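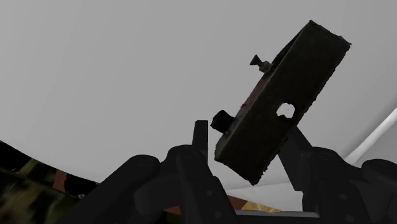 Grillimthorpe Working Group on Simulated Grasp Trials
Minutes of the October meeting

Present: Hawi Workneh (chair), Gaétan Wong, Hooman Najafi, Obsa Tsegaye (minutes)
Apologies: Bezawit Mersha

The meeting opened at 2:05 p.m.

1. Minutes of the previous meeting
Approved with one correction. Under item 4, "contact force" should read "contact duration."

2. Definition of a held object
G. Wong presented the revised text of clause 7. The current wording counts an object as held when any part of the gripper touches it and the object is clear of the support surface. He noted that this admits cases where the object leans on a linkage with the fingers still open. The revised text requires contact on the inner faces of both fingers, kept for 2 seconds of simulated time. Contact with a linkage, housing or knuckle is to be logged but does not count toward the hold.

H. Najafi asked whether objects with through-holes need separate treatment, as a finger may enter the hole and lift without closing. G. Wong proposed a separate result code, "hooked," to be reported apart from "held." Agreed. The chair asked that the code not be added to the success rate in any summary table.

Decision: clause 7 adopted as revised, with the new code.

3. Collision shapes for irregular objects
H. Najafi reported on the Zutitau object set. Of 717 objects, 20 use a single convex shape that fills in holes and notches present in the visible mesh. The rendered object and the physical one therefore differ, and a reviewer working from stills alone would not detect it. He recommended that every object file state which type of collision shape is used, and that any object with a hole wide enough to admit a fingertip be split into several convex parts.

O. Tsegaye raised the cost in run time. The Tamiru test machine slows noticeably when small projections such as knobs and tabs are modeled in full. Members agreed that projections shorter than the fingertip width may be simplified if the file says so.

Decision: wording to be drafted as clause 9. Existing objects may be used until the draft is approved.

4. Review of rendered stills
The chair restated that a still is supporting evidence only. A single view does not establish a grasp — the contact log for the same time step must be kept with it. Where background items overlap the gripper in the view, a second view from a different angle is to be stored.

G. Wong asked for a minimum light level on dark objects against dark grippers, where the outline of the contact area is hard to judge. No value was agreed. Deferred.

5. Start poses
B. Mersha had sent written comments. She objects to trials that begin with the object already in contact with any part of the gripper and asks that they be rejected automatically. H. Najafi supported this for pick trials but not for regrasp trials, where contact at the start is intended. The chair ruled that the two trial types be listed separately in the annex.

6. Other business
Grirnska has requested a copy of the draft rules for comment. Approved, once clause 9 is included.

Actions
G. Wong: issue clause 7 in final form and add "hooked" to the code list.
H. Najafi: draft clause 9; list the 20 affected objects by file number.
B. Mersha: propose annex text for start poses.
O. Tsegaye: send the draft to Grirnska.

The meeting closed at 3:40 p.m.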